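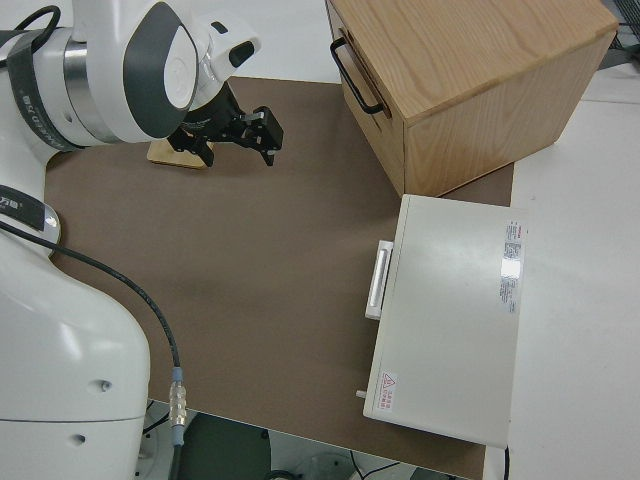 Robot arm and brown work surface.

Wallet backup inspection, Nesstead office
Checked by: Tatiana Říha
Second person present: Gitau Owino
Date: April 12, 2026

1. Seed phrase copies stored in separate places: Yes
One in the Nesstead safe, one at Clostville. Both envelopes sealed and signed.

2. Seed phrase readable: Yes, with comment
Word 4 on the Clostville copy is smudged. Rewrite it before September.

3. No photo or typed copy of the phrase on any computer: Yes
Searched both desktops and the shared drive.

4. Node software downloaded from the official site and signature checked: Yes

5. Free disk space on node machine at least 700 GB: No
Old chain data is still on the second drive. Dušan Polák to remove it after confirming the wallet file has been copied off.

6. Wallet file encrypted: Yes
Passphrase entered by Gitau, accepted first time.

7. Test restore on offline laptop: Yes
First receiving address matched the printed sheet.

8. Hardware wallet firmware current: Not checked
Cable missing. Marcela Ďurica has a spare.

9. List of people with access up to date: No
Čestmír Hájek is still on it. Take his name off and reprint.

Open items: 2, 5, 8, 9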